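Box fan filter, second spring

April again, and the birches behind the Bodton bus depot are doing what they do. I rebuilt the bedroom air filter over the winter and have now run it long enough to write down what changed. Last year's post covered the first version, which was a single pleated filter taped to the intake side of a box fan. It moved air and it collected dust. It was also loud, and the fan motor ran warmer than I liked.

The new one is a cube. Four pleated filters form the sides, the bottom is cardboard, and the fan sits on top and blows upward. Airflow arrows on the filter frames point inward. The fan is still the old Grullon three-speed. The filters are Ilex, two inches deep, bought as a case. I checked the corners for square before taping, then taped them again after I found that one frame had bowed.

With four filters in place of one, each square inch of pleat sees a lower air speed, the pressure drop falls, and the fan can run at its lowest setting and still move a useful volume. I sleep next to this thing, so low speed is the only speed that counts.

The shroud is the other change. A box fan blade is round and the housing is square, and at low speed air leaks back down through the corners. I cut a cardboard ring that covers the corners and leaves the blade circle open. With a strip of thread held over a corner, I could see the backflow before the ring and none after it.

For measurement I have the same cheap particle counter as last year. It reads small particles in counts per sampling interval and I don't trust the absolute values. I do trust it to compare one night with the next in the same spot on the same shelf. Starting reading with the window shut, fan off, 11 p.m.: 803. After an hour on low: 232. After two hours: 222, and it stays near there until morning. The old filter on medium never got under 400 in the same room. I think the floor is now set by leakage around the window and the gap under the door, and a better filter would not lower it.

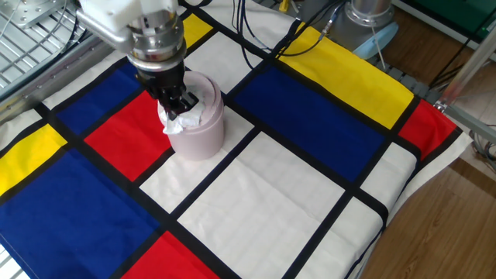
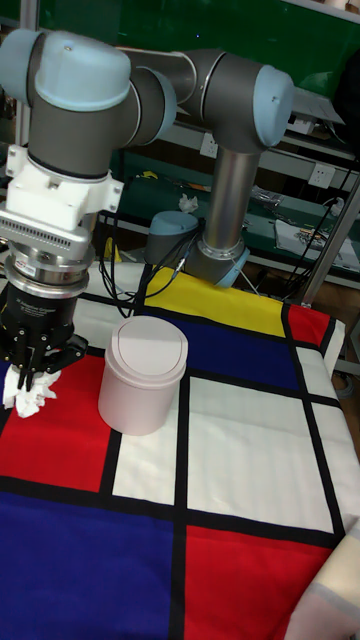 Tissues, white, crumpled. The season has its supplies.

A caution about what the counter sees. Birch pollen grains are large compared with the particles it counts, and large grains settle fast. They come in on hair and clothes and end up in the bedding without ever passing the sensor. A low reading on the shelf says little about the pillow. My own notes bear this out: the worst morning so far followed one of the cleanest nights, and I had gone to bed in the sweatshirt I wore to walk home along Cabral Street.

So there is now a routine that costs nothing. Outdoor clothes stay in the hall. Hair gets rinsed in the evening. The pillowcase is changed every second day. Ingegerd Nygård wrote in after last year's post to suggest a damp mop in place of the vacuum, and I have switched to that for the bedroom floor. The counter shows no spike after mopping. After vacuuming it spiked every time.

Remaining problems: the fan hums at a pitch that carries through the floorboards, and a folded towel under the cube only partly fixes it. The tape lets go at one corner when the room is humid. I also want to log filter weight before and after the season, but my kitchen scale tops out too low for the assembled cube, so each filter will have to come off and be weighed alone. If anyone has tried foil tape on cardboard frames, I would like to know how it held up.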